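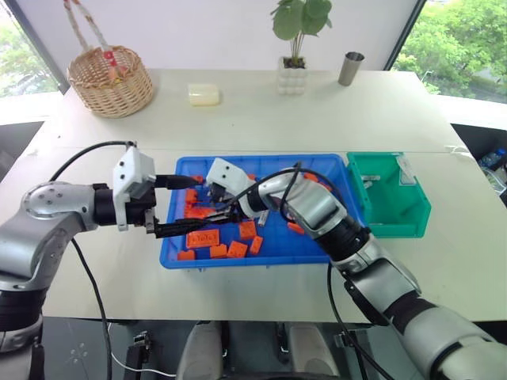 Do you need a risk assessment for a two-arm cell if both arms are sold as collaborative? You do. The label covers the arm as it leaves the factory, and the assessment covers the arm with your gripper, your parts, your table and your people around it.

Thread: Shared workspace rules for dual-arm bench setups
Started by cosov_bench, 2020-06-01

cosov_bench wrote:
I put the short version at the top because it keeps coming up. Now the longer one. I'm writing the house rules for a bench where two arms work out of the same bin, and I want to hear what other shops do before I send mine around. Draft so far:

1. Only one arm is allowed inside the bin volume while a program is being tested. Both are allowed in once the program has been signed off.
2. Speed limit of 100 mm/s for either tool when both are in the bin.
3. The stop button is within reach of the person watching, and that person does nothing else.
4. Cables get checked at the start of every shift.
5. Nothing stays on the table that isn't listed on the setup sheet.

Rule 1 is the one I expect trouble over. Rule 5 has already caused some.

hruby_r wrote:
Rule 1 is too strict for testing. If the program has both arms picking from one bin, you have to test both arms in the bin. You can't sign off on something you never ran. What we do is run each arm alone first, then both at the low speed, then both at working speed. Three steps, three signatures on the same sheet.

cosov_bench wrote:
Fair. I'll change it to steps. Do you run the combined step with parts in the bin or with the bin empty?

hruby_r wrote:
Empty first, then with parts. Finger tips hit loose parts and get pushed sideways, and the empty run won't show you that.

Laurinda B. wrote:
I would keep the one-arm rule for normal work too. We had two arms sharing a tote at Gurance and the gain from having both in at once was small. Most of the cycle time was in the place moves. We set up the tote as an interlocked zone: one arm asks for it, the other waits outside until it's released. No tip contacts after that, and the program got easier to read.

hruby_r wrote:
That works if the arms never have to cooperate. If one holds or clears while the other picks, you can't lock the zone.

Laurinda B. wrote:
Then write it as an exception with its own assessment. Don't make the exception the rule for the whole bench.

saoirse_h wrote:
I'm with Laurinda on this. A default should be the simple case. Also, 100 mm/s says nothing by itself. What matters is the force and pressure if something gets caught between the two tools. ISO/TS 15066 deals with contact between a robot and a person, and people quote it as if it covered two robots closing on each other with a hand in between. Two tools coming together on a hand is a clamping case, and you need to measure it. Thin fingers make it worse, as the contact area is small and pressure goes up.

cosov_bench wrote:
We measured the single tool against the table. Didn't measure tool to tool.

saoirse_h wrote:
Do that before you publish the rules. Put the gauge between the fingertips at the point where they come closest in the program. Repeat it at the rim of the bin, where a tool can trap a hand against a hard edge.

valentini_cells wrote:
On rule 4, once a shift is fine but say what "checked" means. Ours reads:

- Hand-move each arm to its longest reach and its tightest fold.
- Look for cable that goes tight, or a loop large enough to catch on the table edge or the other arm.
- Look at the strain relief on the tool end.
- Write down the result even when nothing is wrong.

A loop that hangs below the front edge of a table is the usual one for us. A knee or a chair arm catches it. We clip them back to the arm with enough slack for the wrist.

Custodio F wrote:
Clip them too tight and you'll be replacing cables. We lost two that way. I'd take some hanging slack over a cable that's bent hard at the same place on every cycle.

valentini_cells wrote:
Nobody said tight. Slack at the joints, clipped on the straight parts.

Custodio F wrote:
OK, agreed on that. I still think a loop is acceptable if people are kept away from that side of the table.

hruby_r wrote:
What happened with rule 5?

cosov_bench wrote:
People want a plant and a basket on the back of the table. Cups as well. The argument is that they sit outside the reach of the programmed path.

hruby_r wrote:
Outside the programmed path isn't outside the reach. If the arm does something unplanned, the programmed path doesn't help you. Draw the full reach on the table with tape and keep everything inside it clear.

Laurinda B. wrote:
I'd allow objects if they are on the setup sheet with a marked position. Some benches need a lived-in table, for example when you're testing perception with other things in view. What I would not allow on any bench is an open drink. Water and a tool connector don't go together.

saoirse_h wrote:
Same here. Listed and marked is fine. Containers of liquid, no, lid or not.

cosov_bench wrote:
Revised draft: staged testing with three signatures, shared bin is one arm at a time by default, cooperation is a written exception, tool-to-tool force measured before sign-off, Valentini's cable list, objects only if listed, no drinks. I'll bring the numbers back in August.

hruby_r wrote:
I still don't agree with the default but I can live with it.

Comments (3)

R. Abreu: Used the cable list at our site. The longest reach test showed a tight one on the first try.

wultau_shop: Would be useful to know what gauge people use for the fingertip measurement. Ours is too thick to fit between the tips.

M5tech: I don't see the point of three signatures when the same person signs all three.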